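Garthorpe Healthy Eating Project
Progress report to the Santoro Fund, prepared by Itziar Bustamante, project lead

Dear Gudrun and everyone at the Fund,

I promised I would keep this one shorter than the January report, and I have tried, though there is a lot to tell you. The spring cooking course is now past its halfway point, the weekly drop-in is busier than we budgeted for, and we finally have a proper kitchen to work in. Thank you again for your patience while we sorted out the lease at Trillport Street. I know the delay made for some awkward emails on your side as well as ours!

Where we stand on meals and attendance

We planned for 20 people on the spring course and took 23, mostly because three sisters signed up together and I did not have the heart to split them. Two have since dropped out, one for a new job with evening hours and one who moved out of the county. Everyone else is still coming, and Wagner Brito, who teaches the sessions, has been adding an extra bean or lentil dish most weeks at the group's request.

By the end of last month we had handed out 2,429 portions to take home, counting soups, grain salads and the breakfast oats. The oats were a slow start, I will admit. People found them bland until Wagner began stirring in grated apple and a little cinnamon, and now the oats are usually the first thing gone.

Blood pressure checks

The nurse visits are going well. Ginevra Dal Bello comes in twice a month and sees anyone who would like a reading, with no appointment needed. She has now done 90 checks and has suggested that several people follow up with their own doctor. We don't keep those results ourselves, so I can't give you numbers on what came of it, but a few people have told us they went and were glad they did.

The kitchen

The counters and the sink are in, and the plumber has signed off on everything except the second hot water line, which needs a part. We have been washing up in one sink in the meantime, and it does slow the end of the evening down - people are good about it, but they have buses to catch. I expect the part before the summer course begins.

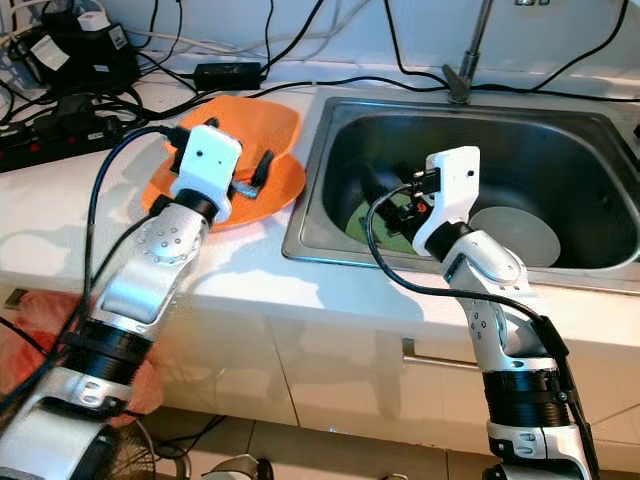 Spending

We are a little under on ingredients, thanks to the produce boxes from Flellama, and over on small equipment. Most of the overspend was knives and cutting boards, which I had badly underestimated. Oddur Þorgeirsson has the full breakdown and will send it separately. With your agreement, I would like to move around $600 from ingredients to equipment to even things out.

What comes next

The summer course will cover packed lunches and cooking for one, both of which came up again and again on the feedback cards. We would also like to try a morning session for parents, starting at 9:30 after school drop-off, if we can find someone to mind the little ones. Please do come by any evening we are cooking. There is always a spare plate, and Wagner likes an audience.

With warm thanks,
Itziar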